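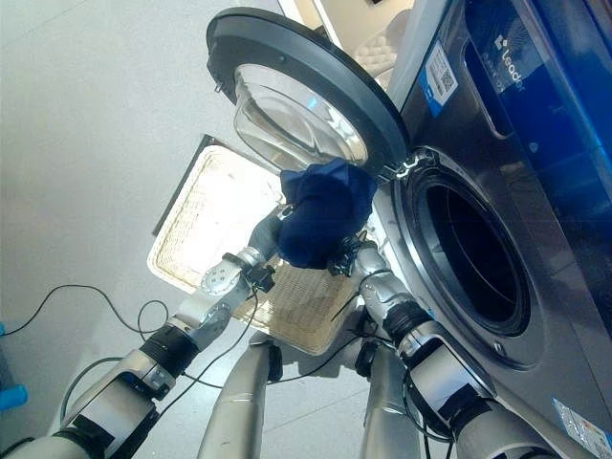

Shared Laundry in Dimcombe Hall: Project Report
Hui-mei Lai

1. Background
Dimcombe Hall has 200 residents and one laundry room. Students complain every term about full machines and clothes left in the drum. My project looked at how long a load really takes, including the part the timer does not show: sorting, loading, and emptying.

2. Method
I kept a log sheet by the front-loading washer in the laundry room through October and asked users to write down when they opened the door and when they closed it. I collected 100 usable entries. Entries with only one time filled in were left out.

3. Results
Most people loaded quickly. Emptying was slower and varied more. The longest gap between the end of a cycle and an empty drum was over three hours. Small dark items, mainly socks and T-shirts, were the things most often reported as left behind. Several users wrote that they could not see them against the inside of the drum or in the fold of the rubber gasket.

4. Suggestions
- Run a hand around the gasket before closing the door.
- Wait no more than 15 minutes before moving a finished load to the basket shelf.
- Leave the door open after the last load of the evening.

5. Limits
People filled in the sheet themselves, and late-night users rarely did. Matheson Hall has a different room layout, so I did not combine its numbers with ours.

Last updated: November
Contact: Residence Projects Office | © Dimcombe Hall | Back to top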